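Hoof balance and the case for measuring it

Hanan Nasrallah trims horses for a living in the country between Noltville and Plisberg, and for the past few seasons she has kept written measurements of every foot she works on. She now has 1574 entries. Most concern riding horses and native ponies kept at grass, with a smaller number of driving cobs. We met in November, when growth slows and her round becomes a little lighter, to talk about what she records and what use it is to the owner.

Her starting point is the angle of the front wall of the hoof, measured against the ground on a level surface. She takes it with a hoof gauge before she picks up a tool, and again when the trim is finished.

"The figure by itself says very little," she says. "Two sound horses can stand several degrees apart and both be right. I compare the wall with the pastern above it. If the two run in one line, seen from the side, the angle suits that leg. If the line bends at the coronet, I want to know which way it bends and whether it did so last time."

A line that bends back, with a low heel and a long toe, is the fault she meets most often. The foot grows forward as well as down, so a horse left too long between trims will carry its weight further behind the toe each week. The heel tubules begin to lie over, and the bearing point at the back of the foot moves forward under the leg. Owners tend to notice stumbling first, or a shoe pulled off by a hind foot.

The upright foot is less common in her records. She separates the upright foot that matches its pastern from the one that doesn't, and treats the second with more caution.

"People ask me to take the heel down until it looks like the other one. I won't do that in one visit. The tendon at the back of the leg is a certain length, and if you drop the heel quickly you load it. I take a little, wait a cycle, and look at the wear. If the horse is lame or the foot has changed shape in a short time, it goes to the vet for X-rays before I do anything further."

The second measurement is toe length, taken with dividers from the hairline to the ground at the centre of the wall. She finds it more useful than the angle for setting the interval between visits. Growth varies with season, feed, work and age, and a horse that holds its shape for eight weeks in winter may need attention at five in early summer. Of the horses on her books, 88 have had their interval changed on the strength of the measurements alone. Most were shortened.

"A fixed interval is convenient for the diary. It has nothing to do with the foot. I had a cob at Bistitz that was booked every eight weeks because that was what the last trimmer did, and by week six his quarters were cracking. We went to five weeks and the cracks grew out. The trim was the same trim."

The third is side-to-side balance, and it is here that she is least certain of her own figures. The usual method is to hold the leg loosely, sight down the sole and judge whether the heels are level with the long axis of the limb. How the leg is held alters the result. Pull the foot out to one side and a level foot will look high on one wall. Nasrallah tested herself by measuring the same feet twice in a morning, with other work in between, and found that her readings for medial and lateral wall height agreed less well than those for angle or toe length.

She now holds the cannon bone just above the fetlock, lets the foot hang, and takes the reading only when the horse has stopped leaning. She also watches the horse walk towards her on hard ground, to see whether the foot lands flat or strikes first on one side.

Tuấn Tô, who keeps nine horses at the Bouchard yard outside Plisberg, was doubtful when she first asked to log his animals. He had been used to a trim lasting twenty minutes a horse and saw no reason to pay for longer.

"I thought it was paperwork," he says. "Then my older mare went footsore on the track, and Hanan could tell me that her toe had grown at nearly double the rate of the spring before. We looked at the grass and we looked at her weight. The vet tested her and she was at the start of a metabolic problem. I would have bought her a pair of boots and carried on."

Nasrallah is careful about that case. Fast growth at the toe has several causes, she says, and a trimmer is not placed to diagnose any of them. What the record can do is show that something has altered, and give a date for it. She hands every owner a copy of the sheet and asks them to keep it with the vaccination papers.
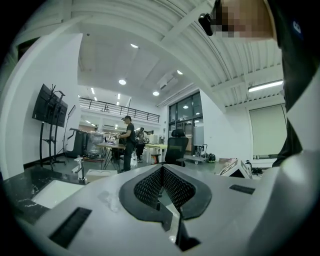

The sheet itself is plain. It has a row for each foot, columns for angle, toe length and the two wall heights, and a space for remarks such as old abscess tracks, stretched white line or thrush in the central groove of the frog. She fills it in at the horse's side in pencil and copies it out in the evening. Earlier she tried to record more, including frog width and sole depth at the tip of the frog, and gave both up. The frog changes with the weather, and sole depth cannot be measured well from outside without guessing where the bone lies.

She has since gone back through 381 of the early entries and struck out those where the ground was not level or the horse would not stand square. It was dull work, she says, but the remaining figures are easier to compare.

For owners who want to keep their own notes between visits, she recommends a steel tape and one fixed routine. Stand the horse on concrete, brush the foot clean, and measure from hairline to ground at the centre of the toe. Do it on the same spot each time and write it down at once. Every two weeks is enough. A side view taken from ground level, with the lens level with the hoof and square to it, will show a bend in the hoof and pastern line more clearly than one taken from standing height, which makes the toe look shorter than it is.

"If they do only one foot, do the front one that wears worst," she says. "And leave the rasp in the shed. I would sooner be rung up 4 times over nothing than find someone has taken the heels off to make the numbers match."

Tô still measures his mare every other week. Her interval is five weeks in summer and seven in winter, and Nasrallah expects to look at it again in the spring when the grass comes through.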